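Fellimari Travel Steamer: a review after one damp November

I own an ironing board. It lives behind the bedroom door, where it falls on guests. That was reason enough to pay 50 dollars for the Fellimari, a handheld steamer shaped like a small, disappointed duck.

Setup is easy. You fill the tank, press the button and wait for the light to go green. The manual promises this in 2 minutes and my kitchen clock says closer to three, during which the duck gurgles like a man about to bring up politics at dinner. Steam then arrives in quantity, along with a few drips if you tip the head past level. Cotton shirts come out looking slept in by a tidier person. Linen laughs at it.

Satin is where it earns its shelf space. Low setting, inside out, head held well clear of the cloth, and the creases let go without that shiny scorch an iron leaves behind.

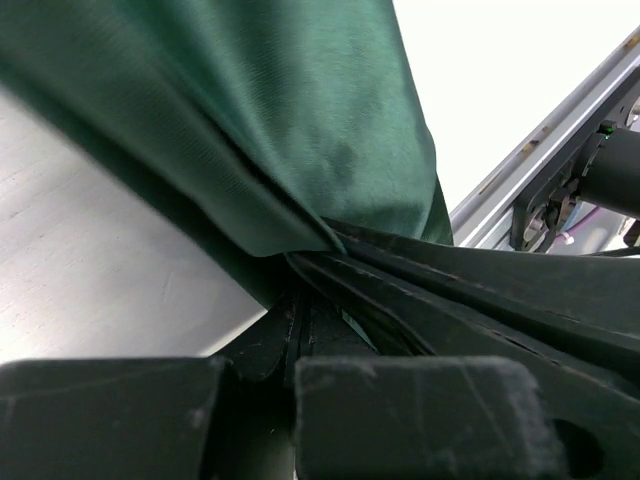

Sarla Yadav: I'd go further and skip the low setting. Mine spits on low and behaves on high. Just keep it moving and put a towel behind the fabric. Also, descale it, people.

Fair point on the descaling, which I put off until the duck began coughing white flakes onto a navy jacket. A rinse with vinegar cured it and made the hallway smell of chips for an evening.

The cord is the real trouble. It is long enough to reach the closet and too short to reach anything in it. My old Nemau had a cord you could have moored a boat with, though it also weighed as much as the boat.
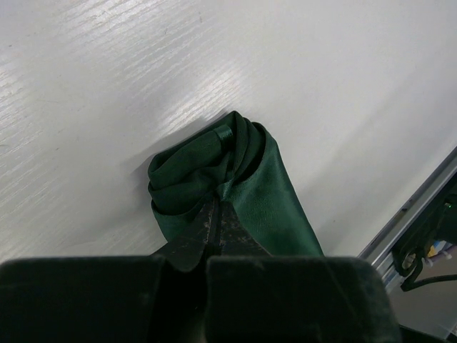

The tank runs for 8 minutes on a full charge of water, enough for two shirts and the front of a third. Then you refill through a rubber plug that was designed by someone with much smaller thumbs. I have dropped that plug behind the washing machine more often than I care to say. 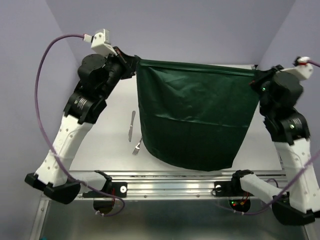
Storage is fine if you empty it first. The pouch that comes in the box closes over the steamer with the cord wrapped around it, provided you wrap it clockwise. I'd buy the Fellimari again for trips and for anything slippery. The ironing board stays behind the door for the linen.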